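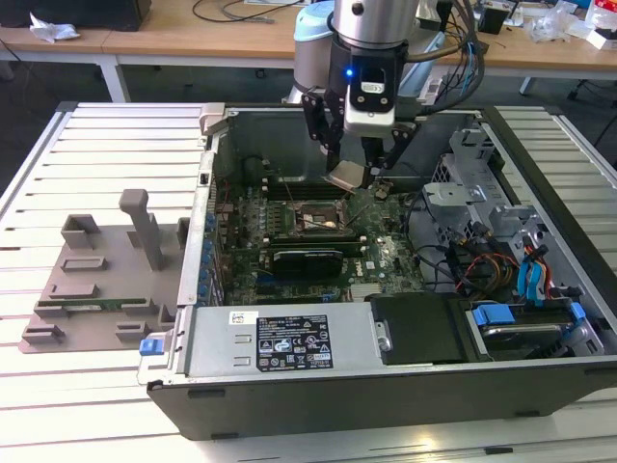
Senano track bolt wrench: two seasons in

I bought the Senano long-handle track wrench back in November, the season before last, after our old one finally rounded off so badly it was chewing up more nuts than it turned. We look after a short stretch of narrow gauge line out at Jimbridge, mostly light rail on wood ties, and a whole lot of joint bars. If you've ever worked your way down a line checking bolts by hand, you know how much you come to hate a sloppy wrench.

First thing, the fit. The jaw is snug on square nuts, even the crusty ones, and it doesn't ride up when you lean on it. My old wrench (a Tindine, bought used, so I won't be too mean about it) used to pop off and send me stumbling into the ballast. I still have a dent in my shin from that one. With the Senano I've slipped maybe twice, and both times I was rushing to beat the rain!

It's heavy though. The handle is solid all the way to the tapered end, and by the time you've done one side of a siding your shoulders will let you know. Kamil Hrubý, who works the other rail while I work mine, likes the weight and says it does half the job for him. He's also a good bit taller than me. I'd have taken a slightly lighter handle and put up with pushing harder.

The tapered end is great for lining up bolt holes. You poke it through the joint bar and the rail, wiggle, and everything comes into line — no more hunting around for a drift pin in the bottom of the bucket. I use that end almost as much as the jaw.

Now the gripes. The paint is awful. It's a thick orange coat that started flaking in the first month, and the flakes get inside your gloves. I ended up wire brushing the whole handle and wiping it down with oil, and it's been fine since. The jaw edge also came with a burr on it that I had to file off before I could use it. For a tool at this price I shouldn't be reaching for a file on day one.

We did 500 bolts with it last spring, and another 1339 when we relaid the curve by the water tank (yes, I kept a tally on the tool shed door). The jaw has opened up a tiny bit, enough that I can feel it on brand new nuts, but it still grips fine. Ubaldo Palumbo bought the Urban version for his crew and he's had less luck. His has a shorter handle and he ends up slipping a pipe over it, so I'm glad I paid for the longer one.

Mine came with a canvas sling for carrying it. The stitching went after 29 days. I replaced it with a piece of old strap and a rivet, much better.

Would I buy it again? Yes, but I'd ask for one with no paint if they'd sell it to me. Four stars. Kamil would give it five, but he didn't pay for it.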